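Handheld gripper demos - pre-session safety and inspection checklist, with comments

Site: Hastwood office, main room
Kit: Gravgate paired hand-held grippers, left and right
Checked by: Tala Sabbagh
Comments reviewed by: Maya Chamoun
September 2025

Go through the sheet before the first demonstration of the day and again after any change of operator. Mark each line OK, FIX or N/A. Anything marked FIX gets a comment, even a short one. I love reading the comments, so please don't be shy!

1. FLOOR AND WALKWAYS

1.1 Floor clear of cables, bags and loose paper for a full step back from the table. OK
1.2 Chairs pushed back far enough that both elbows can swing freely. FIX
Comment (Tala): High-backed chairs are the ones that catch you. When you're working with both hands you back up without looking, and the headrest is right at shoulder-blade height. Moved one before starting and the reach felt so much better straight away.
1.3 People working elsewhere in the room know a session is on. OK
1.4 Whiteboard stand wheels locked. OK
Comment (Maya): Two of the four locks are stiff. Use your shoe, and watch your toes.

2. TABLE AND OBJECTS

2.1 Table stands level and does not rock when leaned on. OK
2.2 No glass, blades, open drinks or anything heavier than 300 g in the object set. OK
2.3 Objects checked for sharp ends, including wire in artificial stems. FIX
Comment (Tala): One wire end was poking through on a flower stem. Taped it. Flowers are a brilliant object to demonstrate with, all that bend and flop, and I'd hate to lose them from the set, so let's check them every time.
2.4 Pots and other tippy items stand well in from the edge. OK
2.5 Object start positions agreed out loud by both people before recording. OK
Comment (Maya): Saying it out loud really does help. On the Plallthorpe job in August we were both reaching for the same item and knocked knuckles.

3. GRIPPERS, LEFT AND RIGHT

3.1 Fingers open and close through full travel with no sticking. OK
3.2 Textured pads seated flat, no lifted corners. FIX (right hand)
Comment (Tala): Inner pad had started to peel at the tip. Pressed it back down and ran 10 open-close cycles, still holding. Spare pads are in the top drawer if it goes again.
3.3 Pinch check: with the trigger released, a fingertip can't get trapped behind the finger mount. OK
3.4 Marker cube tight, no wobble when tapped. OK
Comment (Maya): Please tap it and look, don't twist it. A quarter turn is enough to throw off the tracking and you won't know until you play the demo back.
3.5 Marker faces clean, with no tape, glare or fingerprints across the pattern. OK
3.6 Housing has no cracks around the screws or the cut-outs. OK
3.7 Camera lens wiped, view not blocked by the body of the gripper. OK

4. THE PERSON HOLDING THEM

4.1 Rings, watches and dangly bracelets off, or snug to the wrist. OK
Comment (Tala): A thin bracelet that sits close is fine by me. If it can slide down over the handle, take it off.
4.2 Loose sleeves rolled, lanyards tucked in. OK
4.3 Long hair tied back if you lean over the work. OK
4.4 Grip is relaxed and the wrist close to straight. OK
Comment (Maya): New people squeeze like they're wringing out a towel. Half the force does the job, and the demonstrations come out smoother too, which is a lovely bonus.
4.5 Break of 5 minutes taken after each block. FIX
Comment (Tala): Guilty. I was having a great run with the calculator pick and skipped one. Forearm let me know that night. I've put a timer on the desk.

5. DURING THE DEMONSTRATION

5.1 One person calls start and stop, and everybody else stays outside arm's reach. OK
5.2 The two grippers don't cross over each other unless the task calls for it. OK
Comment (Maya): If you feel yourself about to cross, put the object down, reset and go again. A thrown-away demo costs us nothing, and the robot picks up awkward habits from us very faithfully.
5.3 Dropped objects are left where they fall until stop is called. OK
5.4 Movements kept to a pace the arms can follow later. OK
Comment (Tala): I hum something slow. Works a treat.

6. BEFORE PLAYBACK ON THE ARMS

Skip this section if you're only recording by hand.

6.1 Demonstration watched right through by somebody other than the person who recorded it. N/A
6.2 Speed limit set to the reduced setting for first playback. N/A
6.3 Emergency stop pressed and released once, arms confirmed dead in between. N/A
6.4 Nobody within reach of the arms, including behind them. N/A
6.5 Remote takeover tested: operator can pause and steer from the control desk. N/A
Comment (Maya): No playback on the arms for this sheet. When we do get there, 6.3 and 6.5 are a hard stop. If either one fails, ring Muñoz and leave the power off.

7. PACKING UP

7.1 Grippers switched off and put away with the fingers closed. OK
7.2 Batteries on the charger, none warm or swollen. OK
7.3 Objects back in the tub, broken ones set aside and labelled. OK
7.4 Chairs returned to their desks. OK

OPEN ITEMS

Right gripper pad: reseated, replace if it lifts again. Tala
Flower stem wire: taped, look for a softer bunch. Tala
Whiteboard wheel locks: clean or oil. Maya
Break timer: in place, try it for the next 2 sessions and tell me if the sound drives you mad. Tala

GENERAL COMMENTS

Tala: Really happy with how the two-handed work is coming along. Having one hand steady an object while the other does the fiddly part felt impossible in the first week, and now it's just how we do it! The round table is a winner as well - no corners to bark your hip on, and you can shuffle around to a better angle without moving anything.

Maya: Agreed on the table. My one request is that we stick to the same spot in the room for the whole set, so whoever does the next check is looking at the same floor, the same chairs and the same reach. I've marked the position on the room plan and left a copy with the spare pads.

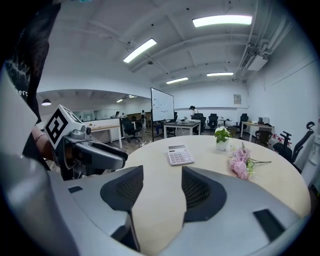
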